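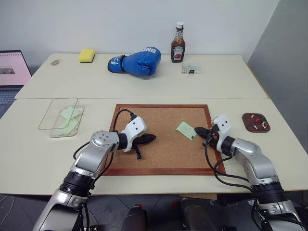 Chapter 5
Cork and Other Bark Products

5.1 Scope of the chapter

Cork is the outer bark of the cork oak, Quercus suber. It differs from the woods treated in earlier chapters in that it is harvested without felling the tree. This chapter covers the structure of the material, its behavior under load, and the grades in which it is sold as sheet. Stoppers are treated separately in Chapter 6.

5.2 Cell structure

Cork consists of closed, thin-walled cells filled mostly with gas. In the radial direction the cells appear roughly hexagonal; in the other two directions they look like stacked bricks. The cell walls contain suberin, a waxy substance that slows the passage of water and gases. Small channels called lenticels cross the bark from the inside to the outside. A high share of lenticels lowers the grade of natural cork but matters little once the bark has been ground.

5.3 Behavior under compression

When a cork sample is compressed, the load curve shows three regions. The cell walls first bend elastically. They then buckle, and strain rises quickly for a small increase in stress. Finally the walls come into contact and the material stiffens. Most of the strain is recovered when the load is removed, but recovery takes time. Readings of thickness should therefore state the interval between unloading and measurement.

Hrytsenko and Kwok measured recovery in 21 sheets of agglomerated cork from two mills, Savow and Renitz. The Renitz sheets, which used a coarser granule, recovered more slowly in the first hour. The difference had almost disappeared by the second day. Their data are given in Table 5.2 and are used in Problems 4 through 7.

5.4 Agglomerated sheet

Sheet cork for flooring, gaskets and pin boards is made from granules pressed with a binder. The main variables are granule size, binder content and pressing density. Fine granules give a smooth face that closes well after a pin is withdrawn. Coarse granules cost less and are common in underlay. Thin sheet is normally bonded to a stiff backing, as it tears easily at the edges when handled alone.

Key terms: agglomerate, lenticel, suberin, recovery, pressing density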